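关于我们

普拉陶(Pratau)双臂作业规范中心隶属于Petrauskas技术学校,主要从事桌面双臂机器人作业规程的编写、试行与培训工作。中心不研制机器人,也不销售设备。我们的职责是把一项作业怎样准备、怎样执行、怎样停止、怎样记录写成条文,交由操作人员在实际工位上使用,再根据使用中的意见加以修订。

中心现任主任为Emil Moser。中心下设规程编写组、现场试行组和培训组,各组人员均须持有本校颁发的工位操作资格,并每年复核一次。

一、工作范围

中心目前维护的规程以家务类和轻型整理类作业为主,包括清扫、收纳、折叠、分拣和器具传递。现行有效条文共677条,其中112条涉及双臂同时进入同一作业区的情形,由编写组单独管理,任何改动须经现场试行组书面同意。

与中心长期合作的单位有Trurnimport公司。该公司负责向使用单位分发规程的印刷本,并汇总使用单位的书面反馈。双方每年十月举行一次条文审议会,审议结果在本页“通知”栏公布。

二、基本准则

中心编写的全部规程遵循下列准则。各分项规程可以提出更严格的要求,不得放宽。

1. 作业开始前,操作人员应确认台面铺垫平展,铺垫物边缘不得进入夹爪的行程范围。轻微皱褶可以保留,影响器具平放的皱褶应重新铺设。

2. 器具应逐件摆放,器具之间留出夹爪张开后的余量。带柄器具的柄端朝向由分项规程规定,同一批次内不得随意更改。

3. 双臂作业应事先指定主持臂与辅助臂。一臂持有器具时,另一臂接近该器具须减速,减速区的边界应写入当日记录。

4. 线缆应留有足够的活动长度,并在每一批次开始前检查一次。发现线缆擦碰台面器具的,应先停机再整理,不得在运行中用手拨开。

5. 人员进入作业区之前,双臂必须处于停止状态。仅凭指示灯颜色判断停止状态的做法不予认可,操作人员应在控制端再次确认。

6. 每一次执行,无论完成与否,均应如实登记。未完成的记录与完成的记录同等保存,不得删除或合并。

三、记录与复核

截至4/5/22,中心归档的有效作业记录为1,579份。每份记录包含器具清单、摆放方式、双臂分工、中止原因(如有)以及操作人员签名。现场试行组按批次抽取记录进行复核,复核人不得是该批次的操作人员。

复核中发现条文表述不清的,由编写组提出修改稿,在Prato分部的工位上重新试行后方可替换原条文。原条文连同修改说明一并存档,供使用单位查阅。

四、培训

培训组面向本校学生和合作单位人员开设工位操作课程。课程分为条文学习、停机演练和实操三个部分。学员须先通过停机演练,再进入实操。实操从单件器具开始,逐步过渡到清扫类双臂作业,后者要求学员分别说明每一条臂的任务、接近方向和退出路径。

培训教材以规程原文为准,讲师可以补充案例,但不得以口头说明代替条文。中心为教材设有读者意见登记,来信请注明条文编号及所用版本。

五、查阅与联系

规程全文可在本校资料室查阅,Prato分部备有同一版本。资料室现藏规程、记录样本及相关文献2,000册(份),校外人员凭所在单位介绍信办理阅览。申请使用条文用于内部培训的单位,请以书面形式向编写组提出,并说明使用范围、人数和期限。

对条文内容的异议同样以书面形式受理。编写组应在收到异议后给予书面答复,答复与异议原文一同归入该条文的档案。
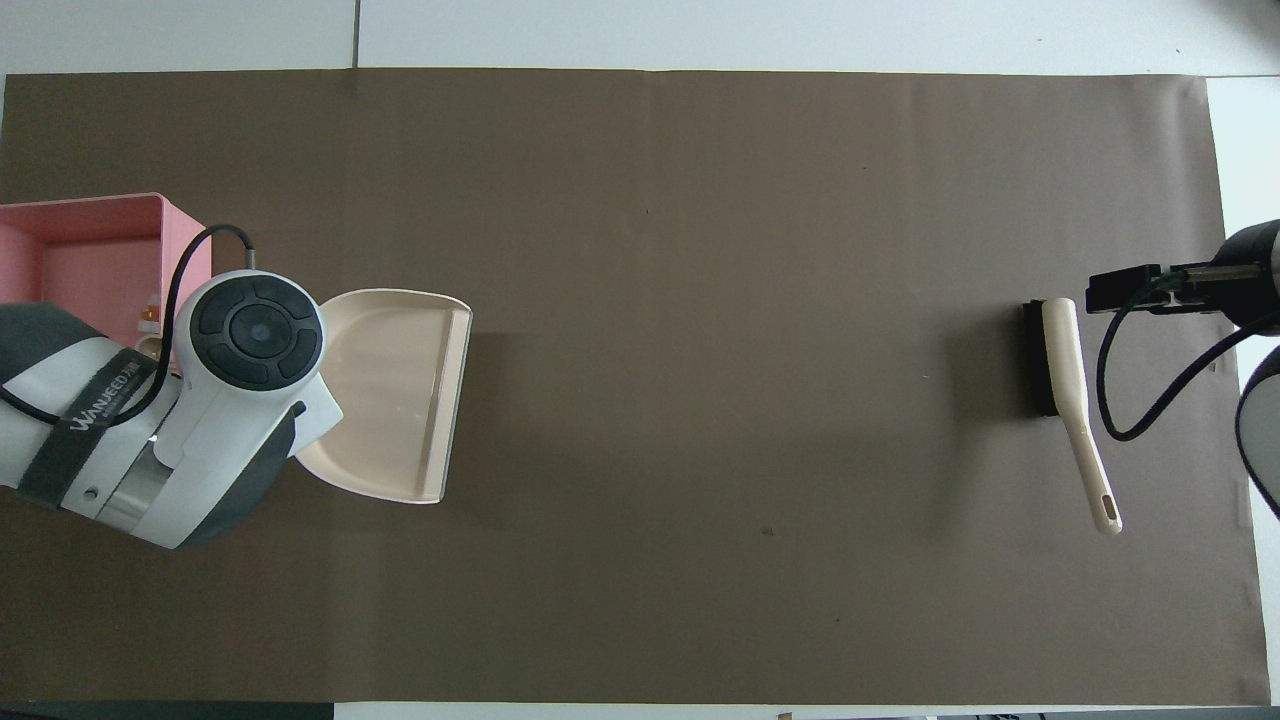
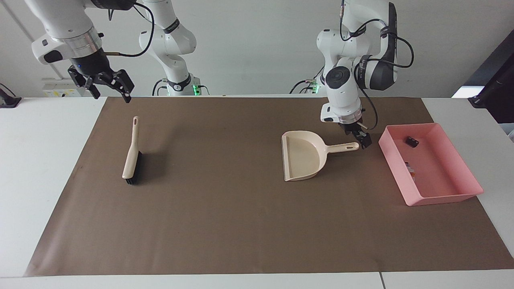 清扫类双臂作业工位:棕色纸垫上的刷子与米色簸箕,两图均可见双臂。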